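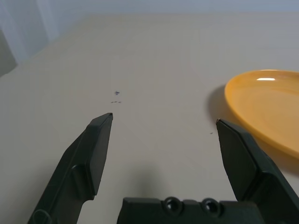
Re: Plillari hard wax oil, worth the price?

pine_and_dandy
Plillari wants 104 dollars a can and says one coat lasts six years on a kitchen table. Six years with kids? Has anyone tested that?

Harsh Thakur
I doubt it. Mine needed a second coat by April. I sanded to 236 first like the can says, a grit no store near me even sells.

oldmiter
Disagree. Two tables done, no complaints. You probably put it on too thick.

Harsh Thakur
Maybe — but "you did it wrong" is what they say about every finish.

pine_and_dandy
oldmiter, how long ago were yours done?

oldmiter
Last fall.

pine_and_dandy
So not six years. I'll price the Ududham stuff.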